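4. Can it do the boring jobs yet? Tip boxes, lids and the end of the bench day

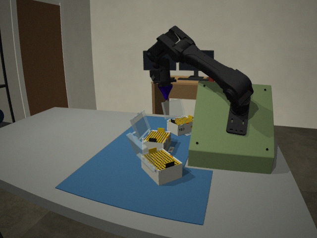

Figure 1. The simulated bench used in the tip box task, with the arm on its sloped block and three open boxes on the blue mat.

We picked tip boxes for this section because everybody in our group hates dealing with them. You open one, you use half of it, somebody else opens a second one, and by Thursday the bench is covered in open lids. It's a chore in exactly the way that loading a dishwasher is a chore. A person does it without thinking (and usually while talking to somebody), so it felt like a fair thing to ask of a machine that gets described as ready for everyday work.

We wrote the task up in Grenmont, our in-house simulator, and kept the rules simple. The arm has to go to each box, bring its pointed tool to a rack hole we name, back out, and then push the lid shut. Boxes don't start out lined up nicely. We turned them by different amounts from one run to the next, since people don't put things down square, and we left the lids standing open. The three boxes stay within reach at all times, so a miss can't be blamed on the arm being too short.

We ran 112 trials with the Tostum planner and the same number with Manninen, our older scripted controller. I'll admit I was rooting for Tostum, and on the first half of the job it did great! It found the named hole on a turned box nearly every time, and it didn't much care which box we asked for. Manninen was fine while a box sat close to where the script expected it and got steadily worse as we turned it.

Lids were another story. A clear lid is a mean thing to give a planner that works from camera input. You can see the desk right through it, and our depth estimate often put the surface somewhere behind where it really was. Tostum would come in too low, catch the lid near the hinge and shove the whole box across the mat. After that the next hole was off too, and the errors piled up for the rest of the run. We tried 2 fixes. Slowing the approach helped a little. Giving the planner a stored lid shape to match against helped a lot more, but then it's fair to ask how much of the work the planner is doing and how much we did for it beforehand.

There's also the question of the tool. A cone is lovely for pointing into a small round hole and pretty hopeless for closing anything. It has one contact point, so any push that isn't well centered makes the lid twist. We thought about swapping tools partway through and decided against it, mostly because a tool change adds its own ways to fail and we wanted to keep those for the Clovthorpe kitchen task in Section 5.

So would I let it tidy my bench? For the pointing part, yes, with the usual caution about going from simulation to a real room. For the lids I'd still do it myself. The settings for both controllers, including the 4 approach speeds we tried, are listed in Appendix B.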